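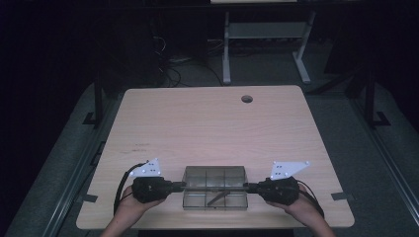

Figure 2. The smoke-gray compartment box on the wooden table, with its long side running left to right. Vertical dividers split the section nearer the front edge into three areas.

3.2 The box, the table, and why tint turned out to matter

I'll admit I spent far too long choosing a box. The Irkano project is about how people put small things away at home (screws, beads, hair ties, fuses, the odd key that fits no lock), and for the first stretch of it I thought of the container as the dull part of the setup. Any divided box would do, I figured, so I bought one from Ngô, the hardware shop nearest our rooms in Karneck, and got on with writing the sorting tasks. Then the first few people sat down with it, and nearly all the interesting trouble was with the box itself!

The one in Figure 2 is the kind we settled on for the tinted condition. It's a flat plastic box, smoky gray, and you can see the wood grain through it if you look for it. I'm going to call it the gray box from here on. Its partner in the study, the clear box, has the same layout in untinted plastic. So there were 2 boxes, one table, and a supply of 900 small items that I kept in paper bags and counted back in every Sunday evening, which is how I know we lost a fair number of washers.

People came from 16 households. We asked them to put a bag of items away in whatever order made sense to them, close the box, and later get one named item back out. We counted a session as one bag put away and one item fetched, and after throwing out the ones where somebody's phone rang or the bag had been packed wrong (my fault, both times) we had 419 sessions to work with.

The table deserves a word too. It's pale wood with rounded corners, and I'd have said before we started that a table was a table. But the gray plastic picks up whatever is under it. On this surface a compartment looks a bit warm and brownish, and on the dark desk we tried first it looked nearly black, so much so that two of our early people asked whether the box was supposed to be see-through at all. We moved everything to the pale table after that and dropped the dark-desk sessions. Anyone who wants to repeat this should write down the color of their tabletop. I've read plenty of storage papers that give the box down to the fraction of an inch and never say what it was sitting on.

We used a landscape placement as the starting position, long side left to right, with the box straight in front of the person. I tried turning it the other way in the pilot and it made the far compartments awkward for anybody with shorter arms. After the start we let people move the box however they liked. Most of them did! They turned it, slid it off to one side, pulled it close to the edge, and one person worked with it half in their lap. I stopped fighting this pretty quickly. Where the box ends up is part of how people use it, and a box screwed down to a table would have told me about a piece of furniture nobody owns.
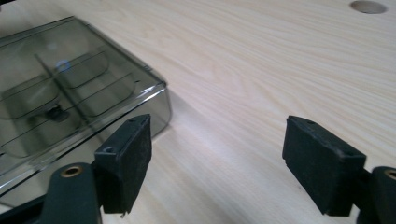

Figure 3. The gray box at the left side of the tabletop, seen at an angle. The raised ridges and compartment outlines show through the lid, along with the light caught on the rim.

Figure 3 gives a better idea of what the angle does. From this side the rim catches the light, the ridges inside make a kind of grid, and there's a small blue ring of reflection on the lid. There's also a small dark piece lower in the box that looks like a clip or a latch. Seen through tinted plastic it's soft at the edges, and that softness is really what this section is about. You can tell something dark is there. You'd have to think for a second before naming it.

That extra second kept coming up in the fetching task. With the clear box, people tended to look through the lid, pick a compartment, and open up with a plan. With the gray box they often tilted their heads, or shifted the whole box to get rid of a reflection, and then opened it and looked properly with the lid out of the way. Shiny items gave them no bother in either box. Dark items in the gray box were another story: black hair ties and black rubber feet were mixed up all the time through the lid, and people knew it, too, and complained to me about it at some length.

What I hadn't expected was the effect on the putting away. Several people told me they were neater with the gray box, and when I asked why, they said they didn't trust themselves to find things by looking, so they gave each kind of item its own spot. One of them called it "filing instead of dumping," and I've been using the phrase ever since. With the clear box the same people were happy to let two or three kinds share a compartment. I don't want to lean on this too hard, as the order of the boxes wasn't balanced as well as I'd like (see 3.4), but it came up often enough that I added a question about it to the closing interview.

A few practical notes, for whoever does this next. Ceiling light was worse than window light for lid reflections in our room, and a desk lamp was worst of all. Wipe the lid between sessions, as fingerprints show on gray plastic and people start wiping it themselves, which wrecks your timing. Our table has a round hole cut through the top, and I'd cover one like it before handing anybody a bag of beads. And count your washers before you start.

The layout of the dividers was the same for everyone. We did consider the Flunari trays, where the walls can be moved, and I still think they'd make a lovely follow-up study, but with movable walls people spend the first part of every session building their compartments, and I wanted to watch them fill some. Section 3.3 goes through the bags and how the items were picked for each one.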